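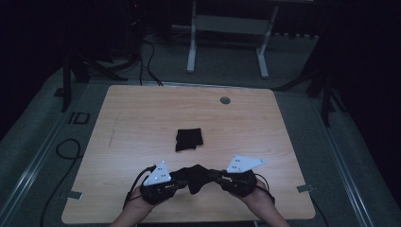 In defense of the boring table

Search this site
Enter your keywords
Go

I build a robot at home. More exactly, I build half of it at home and the other half in the shared workshop at Kereama, where I have had a bench for two years. My opinion, after all this time, is one that makes me unpopular at our evening meetings: most of us spend too much on the robot and too little on the table.

Let me explain what I mean by the table. I mean everything that is not the arm and is not the program. The surface, the floor under it, the stands, the cables, the lamps, the pieces of cloth. When a visitor comes, he does not look at these things. He asks how many motors there are. Yet when I read through my notebook, which has now 66 pages, almost every bad day in it is a bad day of the table.

My project is called Futerar. The aim is modest: it should fold a small black cloth and lay it down folded. To teach this, I first do the folding with my own hands, wearing a tracking device on each hand with a white triangular plate on top. I sit down, I take the cloth between my fingers, I fold it, I take the next. It is slow and a little ridiculous, and I believe it is the most honest part of the whole work.

Why honest? A person who writes the motion from his head writes the motion he thinks he makes. I thought I folded a cloth in two movements. When I saw my first recording, I understood that I pinch, let go, pinch again, pull a corner flat, and only then fold. I have folded cloths for all my adult life and I did not know this.

Keith Ngata, who has the bench across from mine, holds the opposite view. He says that copying a human hand is a waste, and that a machine should find its own manner of folding. He makes a good argument and he makes it often. A washing machine does not rub the clothes against a stone, he says. I agree about the washing machine. But a washing machine was designed by people who knew very well what the stone did, and we hobby builders are not yet at this point with cloth. We do not know what our fingers do. I would like to know it first, and to be clever afterwards.

Now I come back to the table. Last April I lost many evenings to a fault which I believed to be in my software. The position of the right hand jumped at certain moments, always during the same turn of the wrist. I rewrote a large part of the code. I bought a better cable from Huveo, and it was a good cable, but the jump remained. The cause was the table itself, which moved a little each time I leaned on it. It was so little that I did not feel it. When the table stood firm, the jump was gone, and I put my old code back.

I do not tell this story to look foolish, although I was. I tell it for the beginners who write to me and ask which arm they should buy. They have saved money, they are excited, and they send me a link to something for 1,526 dollars. I always answer the same thing – first show me where it will stand. Some of them do not write again. One person in Tivirport sent me a drawing of his garage with every socket marked, and I was so pleased that I answered him with three pages.

There is a fair objection to all this. If we prepare the place too carefully, the machine will only work in this place. A real kitchen has crumbs and sun and a cat. I accept this objection completely, and I think it concerns the second year of a project. In the first year I want to change one thing and see one thing change. I like dim light and one kind of cloth, and I like a plain pale surface where a dark fabric is easy to find. When Futerar folds 30 cloths one after the other without my help, I will open the curtain. Keith may bring his cat.

Until then I ask the members who share the room with me for a small kindness. Please do not put your coffee on my table, also when there is plenty of space on it.

Recent posts
Which glue for felt pads?
Kereama workshop: new rules for the storage shelves
My notebook, and why I still use paper
A reply to Keith on washing machines
Old posts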